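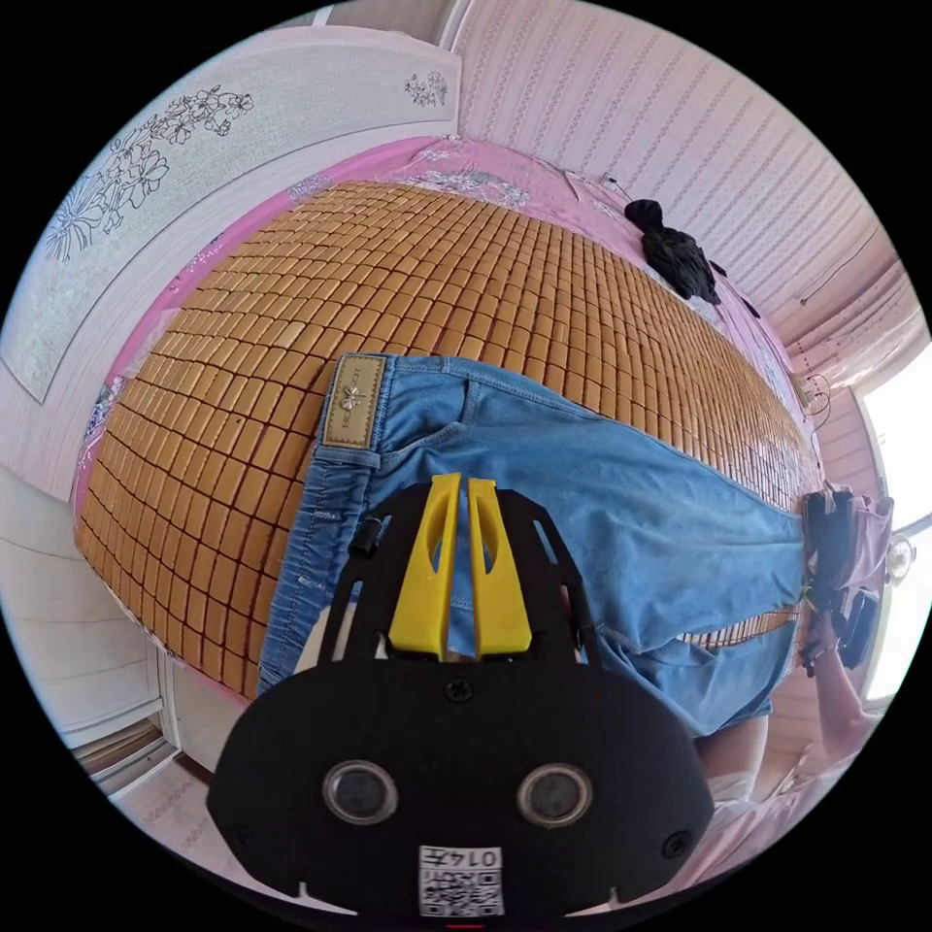

在铺着竹块凉席的床上整理一条牛仔裤，黄色夹指压在裤子上。

家务机器人这门生意里，叠衣服一直是最容易拿来演示、也最难交付的一项。Zatidix今年开始对外提供的服务，卖的就是这项演示背后的东西：由人拿着手持夹爪，在普通住家里把家务做一遍，录下来，整理成可以训练机械臂的数据，按任务包出售。

本刊拿到了其中的衣物整理包，用一个多月的时间看完了文档，抽看了录像，也请一家做机械臂的小团队Civulis用它训练了一个模型。下面是这段时间的记录。

先说包里有什么。衣物整理包收录3151段操作，每段从夹爪进入画面开始，到衣物放定为止。其中牛仔裤和其他长裤合计1124段，余下是上衣、毛巾、床品和袜子。每段附有鱼眼视角的视频、夹爪开合度的曲线、手部位姿的轨迹，以及一句文字说明。文字说明有中英文两种，写得很短，例如“抓住裤脚，向腰部对折”。

Zatidix没有选择在实验室里搭样板间。采集在住家进行，床、沙发、餐桌都用原有的，衣物也由住户自己拿出来。这样做的好处在长裤部分看得最清楚。实验台上的桌面平整、颜色单一，而家里的床有软有硬，夏天铺凉席，冬天铺绒毯，花床单和衣服的颜色常常混在一起。竹块凉席对视觉模型尤其麻烦，密集的小方格经过鱼眼镜头弯成弧线，容易干扰对布料边缘的判断。

牛仔裤又是长裤里比较难的一种。布料厚，腰头硬，裤腿却会在远端堆起来。夹指要夹住一层还是两层，差别只有几毫米，从俯视角度很难看出来。文档对此的处理是把“抓取层数”单列为一个标注项，由复核人员对照开合度曲线填写。我们抽看的段落里，多数填了，少数留空。留空的段落集中在浴巾和厚被套，长裤部分比较完整。

硬件方面，Zatidix随服务出租手持夹爪，客户也可以自己采集。夹爪由黑色机身和一对黄色夹指组成，夹指上开有槽口，夹布料时会略微变形。机身正面贴着二维码和编号，上传数据时用来对应标定文件。租用套装包含2只夹爪、充电座和一个运输箱，箱子由Palletti供货，内衬按夹爪外形开槽，合上以后晃动不明显。

上手不难。戴手套也能握，扳机行程适中，连续使用半小时后手腕会觉得累，重量主要压在前端。两手各持一只时，叠裤子这类动作需要重新适应，平时用手指一捏一抖就能完成的步骤，要拆成抓、提、对齐、放下四步。我们试着自己录了几十段，前面的大部分被系统退回，退回理由多是“动作过快”和“夹爪离开有效区域”。

退回机制做得比较细。上传后先由程序检查位姿是否连续，再由人工看视频。退回的段落会标出出问题的时间点，可以单独重录，不必整组作废。人工复核通常在第二天上午给出结果。周期对小规模采集够用，如果一天录几百段，等待时间会成为问题。Zatidix在文档里建议大批量客户另外购买加急复核，价格需要询价。

Civulis的测试用的是一台双臂工作站，末端换成与手持夹爪同规格的夹指。他们先只用长裤部分训练，再加入整包数据做对比。测试任务是把一条平铺的长裤对折两次，放到指定位置。共测219次，长裤由团队成员自带，有牛仔裤、卡其裤和运动裤。

结果分得很开。第一次对折，也就是左右裤腿叠合，两种训练方式表现接近，失误主要是夹到两层。第二次对折，即裤脚折向腰头，使用整包数据的模型明显更稳，能在裤脚滑脱后重新去抓。只用长裤数据的模型滑脱后往往停在原处，或者把空的夹指继续往前送。Civulis的看法是，毛巾和上衣里有较多重新抓取的动作，补上了长裤部分的不足。

运动裤的成绩最差。面料轻而滑，夹指提起时整条裤子会跟着移动。包里的运动裤段落本来就少，文字说明又统一写作“长裤”，筛选时要靠人工翻看。这一点我们向Zatidix反映过，对方答复下个版本会按面料细分，没有给出具体时间。

同类服务里，Somogyi的做法可以作为参照。Somogyi用真机遥操作采集，每段数据直接来自机械臂，省去了从手持夹爪到机械臂的转换，动作幅度也天然落在机器能到达的范围内。代价是采集速度慢，场地固定，背景变化少。Zatidix的数据在环境上丰富得多，但手持者的动作有时超出机械臂的行程，Civulis在训练前就剔除了一批手臂伸得过远的段落。剔除要自己写脚本，Zatidix目前没有提供按机型过滤的工具。

隐私是住家采集绕不开的话题。鱼眼镜头视野宽，墙面、窗户和人的手脚都可能入镜。Zatidix的合同规定，住户可以在交付前查看录像并要求删除，人脸和证件由程序遮挡。我们抽看的部分没有发现漏遮的人脸。不过房间布局仍然保留，客户拿到数据后需要签署不得转售的条款。对这方面要求严格的单位，最好在签约前要一份样本，请法务一起看。

价格分两档。只买数据包按任务计费，衣物整理包是目前最贵的一个；租硬件自采按月计费，复核费另算。二月起签的合同可以把首月租金抵作数据包费用，仅限同一任务。数据格式是公开的，文档附有读取示例，Civulis从下载到跑通第一次训练用了三天，其中一天花在坐标系的换算上。文档里对坐标轴方向的说明前后有一处不一致，以标定文件为准即可。

如果手头已有双臂平台，想尽快做出能在普通床面上工作的叠衣功能，这个包值得先买长裤和毛巾两部分试用。主要做轻薄面料的团队可以等下一版。只打算做单一工位、背景固定的应用，真机采集的数据更省事，Zatidix在环境多样性上的投入用不太上。

租用套装的押金在归还夹爪并通过标定检查后退回，运输箱需要一并寄还。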